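Home | Projects | Kitchen & Table | Wood Care | Ask Me | About

Filed under: Finishes, Furniture, Beginner friendly

How I Refinish a Butcher-Block Tabletop (and keep it looking good)

I get more mail about tabletops than about anything else on this site, and most of it boils down to one question: can I fix this thing myself or do I have to buy a new one? You can fix it yourself! A butcher-block top is solid wood all the way through, so you can sand off years of rings and scratches and still have plenty of table left. I've done mine twice, plus the big one at my sister's place in Utholm, which had been living under a leaky geranium for most of its life.

Give yourself a long weekend. The work itself is maybe an afternoon, but the waiting between coats is what gets people, and rushing the waiting is how I ruined my first one.

What you'll need

- Sandpaper in 80, 120, 180 and 220 grit
- A random orbit sander (or a cork block and a lot of patience)
- Wiping varnish, satin or gloss
- Mineral spirits
- Clean cotton rags, more than you think
- A scraper
- Gloves and a dust mask
- A good lamp you can move around

I use Sukex wiping varnish. I paid for it myself, the same as everybody else. Any decent oil-based wiping varnish will do the same job, so don't drive across the county for it. If you want to prepare food right on the wood, skip the varnish and use a food-grade mineral oil. That's a different routine, and I've got a separate page on it.

Pick your wood tone before you start

Pale maple stays pale under a water-based finish and goes a bit honey-colored under an oil-based one. Neither is wrong. I like the honey, my husband likes the pale, and we have one of each. Wipe a little mineral spirits on a hidden corner and you'll get a fair preview of how the wood will look with a clear coat on it. Do this on the underside if you can crawl under there. 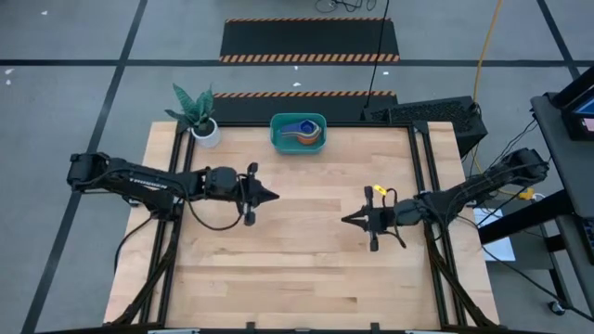 Step 1: Strip the old finish

Scrape first, sand second. I know the sander is more fun, but old varnish gets warm and gummy and clogs your paper in about a minute. Hold the scraper at a steep angle and pull it toward you with the grain. You want thin, dry curls. If you're getting dust, the scraper is dull.

One warning here. If the table is old enough that you don't know what's on it, test for lead before you scrape anything. The kits are cheap.

Step 2: Sand through the grits

Start at 80 only if there are real gouges or black rings. Otherwise go straight to 120. Work in overlapping passes, keep the sander flat, and please don't lean on it. Leaning gives you those little curly scratches that hide until the first coat goes on and then glare at you forever.

Between grits I vacuum the whole top and scribble all over it with a soft pencil. When the scribbles are gone, I know I've covered everything. Pouran Amini taught me that one, years ago, at the evening woodworking class in Flarnden, and I've never found a better trick.

Stop at 220. Go finer and you're polishing the wood so smooth that the varnish has trouble grabbing on.

Step 3: First coat

Vacuum, wipe with mineral spirits, let it dry. Then fold a rag into a pad with no loose edges, dip it, and wipe on a thin coat in long strokes from end to end. Thin! It'll look like you've hardly put anything on. Leave it alone overnight, and resist going back to fix the spot you missed. You'll get it on the next coat.

Lay your used rags out flat, outdoors, until they're stiff and completely dry. Oily rags wadded up in a trash can really do catch fire.

Step 4: Build it up

Scuff lightly with 220 by hand, wipe off the dust, and put on another coat. Repeat. I do four coats on a dining table and six on one that kids use. If you're doing this in December in an unheated garage, double your drying time or bring the top indoors.

Check your work with that movable lamp. Set it low and off to one side so the light skims across the surface. Dust nibs, drips and dry patches all show up in the shine, and you can mark them with bits of tape to deal with at the next scuffing.
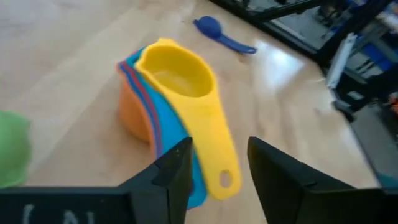
Measuring cups on a pale tabletop with a soft shine.

Step 5: Wait (sorry)

The top will feel dry the next morning, and it isn't ready. I give mine a full week before anything heavier than a newspaper goes on it, and closer to a month before hot plates, even with a trivet. Pop, our elderly and very large cat, left a row of paw prints on day two of my last one, and I had to scuff and recoat that whole end.

Everyday care

Once it's cured, you can mostly get on with your life. A damp cloth with a drop of dish soap takes care of crumbs and sticky spots. Dry it right after. Skip the spray polishes with silicone in them, which make recoating a misery later on.

Bowls and pots are fine to leave out, but check the bottoms for grit first, and lift them when you move them. Sliding is where most scratches come from.

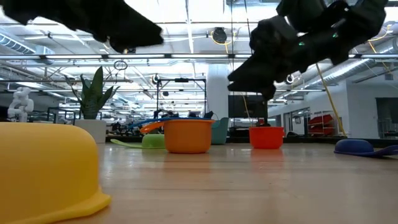 And the scratches you do get are usually only in the finish. If a fingernail doesn't catch in it, rub it with a little paste wax and forget about it. If your nail does catch, scuff that area with 220, feather out a few inches past the scratch, and wipe on two thin coats. The patch might look shinier than the rest for a while. Mine always blends in after a couple of months of meals and homework.

White rings are moisture trapped in the finish, and they'll often fade by themselves if you give them a few days. Black rings have gone down into the wood, so that's back to Step 2, I'm afraid.

If you've got a top with gaps opening between the strips, hold off on all of this and write to me first. Filling those with the wrong stuff makes it worse, and I'd like to see how wide they are before you buy anything.

Last updated: December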